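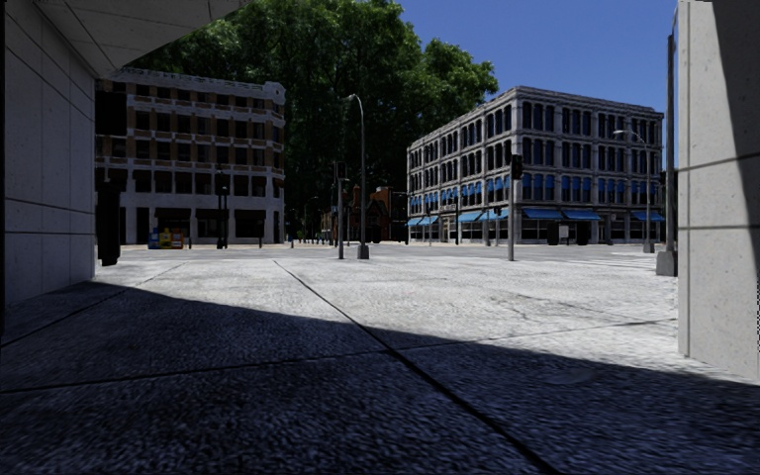
Last modified: Jul 1, 2020

4 Student Project: Footpath Navigation in a Simulated City Centre

4.1 Setting and task

The project reported in this section was undertaken as the capstone component of the mobile robotics subject at the Granville campus. Enrolled students worked in teams of five over one semester, under the supervision of Jarrah Kerslake, and were assessed on a common navigation task. The task required each team to write a controller that would take a small wheeled platform, the Climow, from a given starting pose to a goal pose elsewhere in a city-centre district, keeping to pedestrian surfaces throughout and stopping before any marked roadway crossing.

All work was carried out in the Hirkeck simulator. The district supplied with it contains an open paved plaza, several blocks of mid-rise and high-rise buildings, and the footpaths that join them. Students had no access to the geometry of the district and were permitted to use only the rendered camera views, the wheel odometry and a compass heading. Pre-built maps were not allowed, although teams could retain a map of their own between practice runs.

The district was left without pedestrians or moving traffic for the first assessment stage. This decision was taken in January, when the marking scheme was drafted, on the grounds that most teams in the previous intake had spent the greater part of the semester on obstacle avoidance and had submitted little of substance on localisation or surface recognition. Moving agents were introduced in the second stage only, and results for that stage are reported separately in Section 6.

4.2 Starting positions

Two starting positions were used. The first, shown in Figure 1, lies in the shade of an overhang, between a stone-clad wall and a concrete pillar, and looks out onto the sunlit plaza. The second lies on an open stretch of footpath leading towards a street corner (Figure 2). Each team completed 30 assessed runs, divided evenly between the positions, and the goal pose was drawn at random from a list held by the markers.

The positions were selected because they present different difficulties. From the first, the platform must cross a strong boundary between shadow and direct sun within a short distance of setting off. In the practice period several controllers treated this boundary as a kerb and refused to cross it. The shadows of a lamp and a signal pole also lie across the bright paving as thin dark strips, and these were classed as obstacles by almost every team at some point. Distant features, on the other hand, are plentiful: the cornices and window rows of the buildings across the square give stable corners for visual odometry, and the blue awnings along the grey corner building were adopted by one team as a heading reference.

From the second position the lighting is less troublesome, but the surface itself demands more care. The slabs are pale and coarsely speckled, the joints between them are dark and straight, and there is a jagged crack in one of the nearer slabs. A controller that relies on edge detection alone has difficulty in separating the joints, the crack and the true edge of the footpath, where the pale kerb meets the asphalt. The corner building also offers little to a feature matcher, its brick wall being windowless and covered by a fine repeating pattern, with a large black billboard mounted high on it.

Figure 1 (top of page). First starting position, facing the plaza.

Figure 2. Second starting position, facing the street corner, with construction barriers on the far side of the road at left.

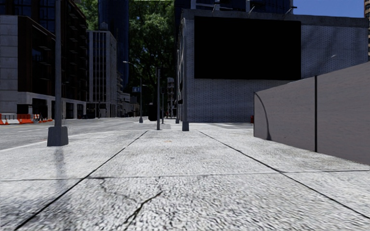 4.3 Approaches taken

Submissions fell into two broad groups. Teams in the first group built a classical pipeline, in which lines were extracted from the lower part of the camera view, a vanishing point was estimated from them, and the platform was steered to hold that point at a set horizontal offset. This arrangement is inexpensive and was generally working by the fourth week. Its weakness lies in what happens once the footpath ends. At corners, and on the open plaza in particular, the dominant lines no longer agree with the direction of travel, and the teams concerned had to add a separate behaviour based on compass heading and dead reckoning.

Teams in the second group trained a small segmentation network to label each pixel as footpath, roadway, fixed obstacle or background. Labels were prepared by hand. The subject guide recommended a minimum of 200 labelled views, and the teams that met this figure reported that the time required was considerably greater than they had planned for. One team -- the only one to do so -- labelled shaded and sunlit paving as separate classes and merged them after inference. The markers regarded this as a sound response to the shadow boundary problem, and the method has since been included in the Ruddock tutorial notes as optional reading.

Street furniture was handled in a similar manner by both groups. Poles were detected from their vertical edges and projected down to the ground plane. Early versions placed the obstacle at the width of the pole itself and made no allowance for the base, which in this district is often a good deal wider. Contact with pole bases was therefore the most frequent cause of a failed practice run, and most teams responded by inflating every detected pole by a fixed radius. The inflation was effective in open areas but closed off some narrow gaps that the platform could have passed through.

4.4 Conduct of the assessed runs

Each run was started by a marker and proceeded without intervention until the platform reached the goal, left the pedestrian surface, made contact with an object, or exceeded the time limit. Controllers were frozen at the beginning of the assessment week. Teams were given the log files of their own runs on completion and were asked to submit a written account of every failure, with the probable cause identified from the logs. This account carried the same weight in the final mark as the runs themselves.

It was found that students were inclined to attribute failures to perception when the logs pointed to timing. In a number of cases the surface labels were correct, but the steering command was computed from a view that was already stale, the platform having turned in the interval. Dr Kerslake's recommendation that time stamps be displayed beside each view in the log browser was adopted part of the way through the marking period, and the accounts submitted after that point were noticeably more accurate. Results by starting position and by approach are given in Section 5.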